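4.2 Shared kitchens as meeting places

The tenants' groups we studied did most of their organizing outside of formal meetings. Minutes and flyers survive in good number for Ukville, and they give the impression of a movement run from the front of a hall. The interviews point elsewhere. When we asked members where they had first talked about withholding rent, the answer given most often was a kitchen, either in a member's apartment or on the ground floor of one of the older buildings in the Tangen blocks.

We use the term "kitchen talk" for these conversations. It covers any exchange about housing conditions that took place during the preparation or sharing of food and was later linked by a participant to a decision to act. We coded 70 interviews for kitchen talk and found it in 48 of them. In the remaining interviews, members named stairwells, church steps, laundry rooms and, in a few cases, the bus line into Bemov.

Several features of the setting seem to matter. People came without having to declare themselves members of anything. Parents could bring children. Older residents, many of whom had taken part in earlier campaigns over school boundaries and hiring, spoke more freely there than they did in the hall, and younger residents were more willing to question them. One woman in her sixties told us that she had sat through years of meetings "with my coat on," but that at a neighbor's table she would stay until the dishes were done. A man who later served as a block captain said he learned how to read a lease while waiting for rice to cook.

The kitchens also allowed for disagreement. The public statements of the Ukville groups are nearly uniform in tone, and earlier writing on the movement has taken this as a sign of strong central leadership. Our respondents remembered long arguments over whether to accept repairs in place of lower rent, whether to work with the city at all, and whether Black tenants should organize on their own before joining the wider federation. Most of these arguments were settled, or at least put aside, before anyone stood up in the hall.

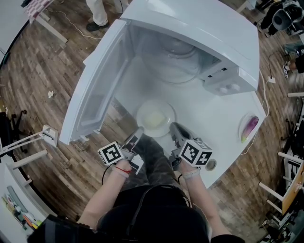
Figure 3. Countertop microwave with food on the table.

Not every kitchen worked this way. In the Calleo buildings, which were finished later and had smaller units, residents rarely cooked for more than their own household. Management had closed the common room on the ground floor, and a request to reopen it went unanswered from August until the following spring. Members from Calleo were more likely to describe the movement as something they heard about from a leaflet or a relative. They joined later, and they were less likely to hold a post once they had joined. We do not claim that the lack of a shared kitchen caused this difference. Calleo also had higher turnover and a larger share of tenants on short leases – both are known to make organizing harder.

We checked the interview accounts against the sign-in sheets kept by the federation. The sheets contain 3378 entries, many of them repeat visits by the same people. For 32 respondents we were able to match the first remembered kitchen conversation with a first signature in the hall. In every matched case the conversation came first by the respondent's own account, although the gap between the two could be a matter of days or well over a year. Memory is a weak guide to dates over this length of time, and we treat the order of events as more reliable than the spacing.

Who did the work is a separate question. Cooking, cleaning up and watching children fell mainly to women, and these tasks do not appear in the minutes. Some respondents saw this as plain unfairness and said so at the time. Others described the kitchen as the one place where they set the agenda, and objected when we spoke of it as unpaid labor. Both views came up among women of the same age and the same building, and we have not tried to fold one into the other.

Section 4.3 turns to the hall meetings themselves and to the change in speaking order that followed the first rent strike.

14 shares
2 comments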